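Speaker notes - "Is that old office tower worth opening?"
Davurbridge repair evening, Saturday slot, Laine Kütt

Start without the slides. Ask who has a desktop under a desk at home that hasn't been switched on since it was replaced. Wait for the hands.

The Clalton leaflet says a refurbished tower "gives you 950 worth of computer for 200." I'd like to know who worked that out. Read the line aloud and move on, don't get into a fight about it.

What I do believe: a business desktop is easy to get into. Side panel off, lay it flat, and most of what you'd ever want to swap is facing you. Drives in plastic carriers, cables in different colors, memory in slots you can reach with two fingers.
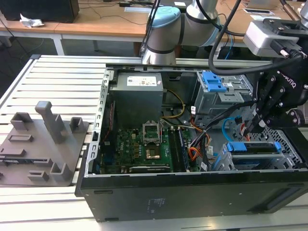 The processor socket is where I slow down. People have been told they can drop in a faster chip and get a new machine. Maybe. The board has to accept it, the cooler has to cope, and a bent contact in the socket can finish the whole project. With the bracket up, keep screwdrivers and sleeves away from it.

Power supply: unplug at the wall, leave its own cover shut. Say this twice. Somebody always asks about cleaning the inside. No.

Memory and a solid state drive are the only upgrades I'd pay for. Piso quoted roughly 235 to do both, which seems steep for a machine this old - check what the parts cost before you say yes.

If they ask about wiping drives: pull the drive first, decide later. I have 6 in a drawer and still haven't decided.

Leave ten minutes for questions. Sign-up sheet goes by the door.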